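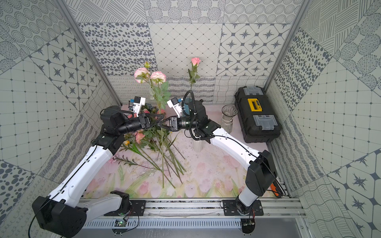
Drying flowers, and what I'd do differently

Hello again from Gremalbridge! A few of you wrote in after the last newsletter asking how I get my hydrangeas to keep their colour, so I thought I'd give the whole thing over to drying flowers this time (the tomatoes can wait, they're sulking anyway).

I started two summers ago with a bunch of statice and a nail in the airing cupboard door. Statice is very forgiving – it feels half dried when you pick it – and I got rather cocky. Then I tried peonies and ended up with a bag of brown petals and a smell I'd rather not go into. Peonies want cutting when they're only just opening, and they want somewhere with moving air. My airing cupboard is lovely and warm but nothing moves in there except the cat.

Anjani Nair lent me her spare room in the end, with the blind down and the window open a crack, and the difference was huge. Small bunches, stems tied with a rubber band so it tightens as they shrink, heads down. Leave them alone for a fortnight or more, and don't keep squeezing them to check. (I always squeeze them to check.)

Hydrangeas are the odd ones out. I leave mine on the bush until the petals go a bit papery, then stand them in a jug with a splash of water and simply forget to top it up. If you cut them in their first flush they'll flop, however nicely you talk to them.

For single blooms, Haoran Gu swears by silica gel in an old biscuit tin. He uses an 800 gram tub and dries it out again in a low oven between batches. I've only tried it with roses and they came out beautifully, although I did snap the head off my favourite while brushing out the last few grains! 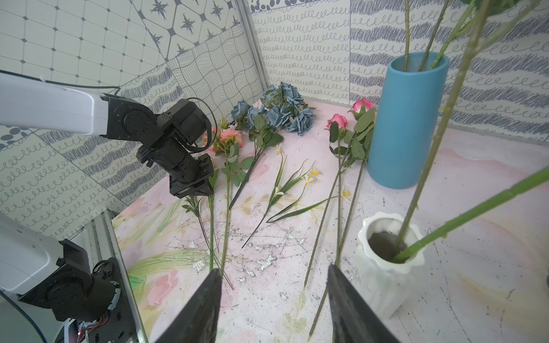 Making up a bunch

Start with the tall, spiky things and turn the bunch a little in your hand each time you add a stem. I used to lay everything flat and tie it up at the end, and it always looked like a broom. Save the fluffy bits (bunny tails, gypsophila) for last, as they shed all over the place. Cut the stems once it's tied, and do it over a bin if you value your carpet.

Keep the finished bunch out of strong sun and away from the bathroom. A hairdryer on its coolest setting gets the dust off, held well back. Mine usually look tired after a year and go on the compost, minus the string.

We'll be making wreaths at Anisa Nasution's in July if you fancy it. Bring scissors and whatever you've got hanging up, and let me know if you need a lift.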